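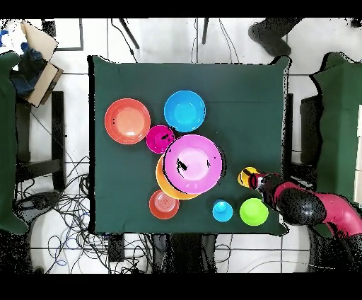 Plates and bowls spread out on the green cloth, with the pink plate on top of the orange-yellow one.

July 4, 2019
By Elsie Whitcombe

Section 3: Sorting and Stacking Your Plosano Picnic Set

Okay, so you've washed everything (Section 2, if you skipped it) and now you've got plastic dishes in every color all over the table. I love this part! I've had my set since the spring before last and I still pull the whole lot out when company's coming, even the pieces I know we won't use.

You'll want a table you can walk around and a cloth that isn't slippery. Mine is dark green, which makes the bright colors easy to pick out, but any plain one will do.

1. Spread the cloth flat and pull out the wrinkles at the corners. Small bowls love to tip over on a fold.

2. Put everything down in one layer first. I know it's tempting to start stacking straight out of the bag, but you want to look at each piece before it disappears under another one.

3. Check for marks. Dark streaks on the plates, specks on the insides of the bowls, that sort of thing. Give them a rub with a damp cloth and a bit of baking soda, rinse, and dry. Set aside anything that won't come clean and keep going.

4. Pull the plates together. Largest on the bottom, smallest on top. If two look the same size, lay one on the other and see whether a rim peeks out underneath.

Note: Don't bother sorting by color. I did it that way for a whole summer and ended up with wobbly rainbow towers that fell over in the cupboard.

5. Now the bowls. Start with your biggest one, standing upright, and lower the next one straight down into it. If it leans, take it out and look inside, because there may well be something small hiding in the bottom.

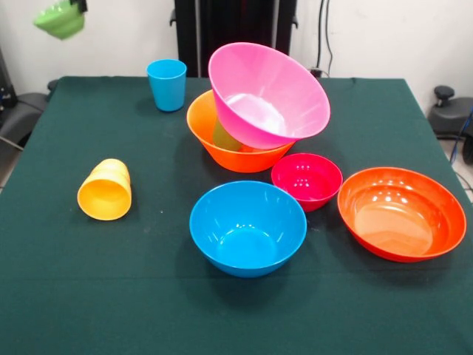
6. Once the bowls sit level, go back for the cups. Stand them all up and turn them the same way, then slide one into the next. Let go gently, don't push!

Caution: Never twist or force cups together. A jammed pair is miserable to get apart. If it happens to you, run a little warm water over the outside one and pour cool water into the inside one, then wiggle. Please don't go at it with a butter knife (I have the scar, and so does the cup).

7. Got one cup left over? Stand it in a big bowl and carry the two together. I do this all the time when I'm taking things out to the yard.

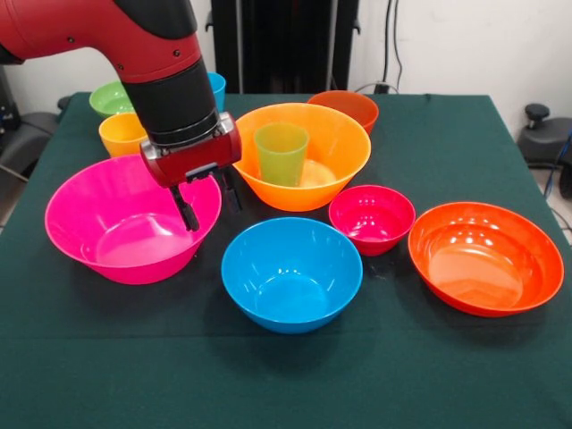 8. Wide, shallow bowls get a pile of their own. They'll nest in each other just fine, but a deep bowl dropped on top makes everything top-heavy, and you'll hear about it at two in the morning.

9. Put the finished stacks away with the plates at the bottom of the cupboard and the cups up front where you can grab them. I use a Cestach basket for the cups, but a shoebox works too.

Note: Leave the stacks a bit loose if there's any chance of damp. A folded paper towel between the two biggest bowls is plenty, and you can use the same one for weeks.

Next up is Section 4, getting it all into the carry bag, and yes, the zipper does close.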